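July 16, 2020

Finished the second coat in the small room at Gundosgate. Coverage was better than in April, when I thinned the paint too much and had to sand back a strip 60 cm wide. Svatopluk Bartoš returned the level. The table is back against the wall, 15 mm clear for the cable. 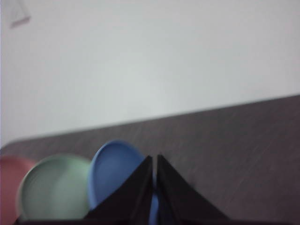
Ordering tableware is the remaining job. Casari quoted 247 for the full set, Ševčík 153 for the same diameters without bowls. I prefer Ševčík. The colors also need settling — against the pale wall and the dark tabletop, the sage green plate reads well and the blue one is the strongest. The pink is muted enough to keep. A raised rim is useful for anything with sauce. Will phone Ševčík tomorrow and ask about bowls separately.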